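Hard Finish

Table-top coatings are sold on hardness, but hardness alone says little about how a surface ages. Borislav Živković, who runs the finishing shop at Humum, tests new lacquers on offcuts before any go near a customer's order. His usual schedule is three coats, sanded between with 400 grit, then 23 days of curing at workshop temperature.
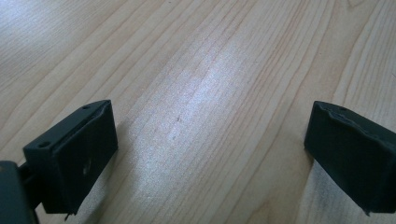 Hardwax oils behave differently. They penetrate the outer fibres and leave a thin film, so a scratch can be repaired locally. A lacquered top generally has to be cut back across its full width. The trade-off is maintenance: Živković advises re-oiling a dining table every July, and a café table more often.

Gloss level is the other variable. A high-gloss film throws back light from windows and shows every sanding fault at low angles. Matting agents scatter that light but can dull the colour of darker timbers – walnut in particular. 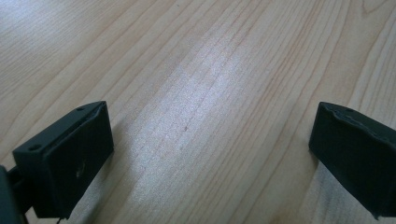 Pale timber with the grain running on the diagonal.

Nuria Cuesta, a restorer in Ploltden, still prefers shellac for older pieces. It dissolves in alcohol, and a failed coat comes off in an afternoon.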